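Fruit on the Table: Questions We Keep Getting

These are the questions that come in through the Lusdale Kitchen Notes inbox, answered by Gunhild Egilsson and Lensa Gebremichael. We test things at home and we don't believe much until we've seen it happen twice. If you came for superfoods, you're in the wrong place.

Do I have to wash fruit I'm going to peel?

Yes, and this is one of the few kitchen rules we don't argue with. The knife goes through the skin and then through the part you eat. Plain running water and your hands will do it. We have tried a fruit wash from a bottle and could not tell the difference, except in the grocery bill.

Does a banana really make everything else ripen faster?

It gives off ethylene gas, and so do apples and peaches. That part is well known. What we doubt is how much it matters on an open table where the air moves. In a closed paper bag, yes, you'll notice it with a hard peach. Out in the open we've never been able to swear to it. Keep the bananas a little apart if it makes you feel better.

What about those banana hangers?

Gunhild owned one for years. The bananas went brown on it. They may have bruised less on the underside, but she never ran a fair comparison and neither did the people who sold it to her.

Should grapes sit out?

For a meal, sure. For storage, no. They go soft and the stems dry up. Keep them in the refrigerator in the bag they came in, if it has holes, and wash them right before you eat them. Washing the whole bunch ahead sounds organized, but damp grapes get moldy.

Is a tray better than a bowl?

We think so, for most fruit, and this is the answer that gets us the most mail. A bowl looks nice in March when you fill it and then hides whatever is going bad at the bottom. In a shallow tray everything lies in one layer and you find the soft one early. The raised sides matter more than the material, as round fruit will roll off anything flat. Skip the trays with fancy inserts. Tosh sells one with molded spots for each piece, and it's only any use if your fruit happens to be the size they had in mind.
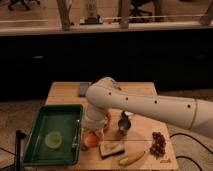
Green tray on the left with what looks like cut citrus in it, bread and bananas-and-grapes territory on the right.

Can cut fruit go in the same tray as whole fruit?

For as long as it takes to eat a snack, fine. After that the cut piece should be covered and put in the refrigerator. A lemon or lime half goes cut side down on a saucer if you'll use it in the next hour or so. We've read that a bit of vinegar, or an onion, or a copper coin keeps the cut face fresh. Lensa tried the onion. Her lemon tasted like onion.

Is it a problem to put bread down right on the table?

If you wiped the table, no. If you didn't, you already know the answer. Our real complaint is with setting bread next to juicy fruit, because it soaks up whatever runs its way. Give it a plate or give it some distance.

How do I clean fruit juice off a light wooden table?

Soon, with a damp cloth, and then a dry one. Citrus is the one to watch on wood with a thin finish. We've been sent a link to the Mutura wood balm several times now. It smells good. So did the table before, and we saw no change to the stain.

Do I need a special knife for fruit?

You need a sharp one. A small paring knife covers nearly everything we've been asked about. The Cikow fruit set has a separate blade for citrus and another for stone fruit - we used the citrus one on a peach and the peach didn't mind.

Where should phones go during a snack?

Somewhere else. Sticky fingers, juice, crumbs. We say this knowing full well that ours end up at the back of the table too, usually face up.

How many questions have you answered so far?

Lensa keeps the list and says 746, counting repeats. Almost 100 of those are the banana one.

Can I trust the "best before" day on a bag of fruit?

Treat it as a guess from somebody who hasn't met your kitchen. Look at the fruit, smell it, press it near the stem. Throw out anything moldy, and with soft fruit throw out the pieces that were touching it.

My question isn't on this page. What now?

Send it in, and tell us what you've already tried. Please don't send product samples. Gunhild's drawer won't close.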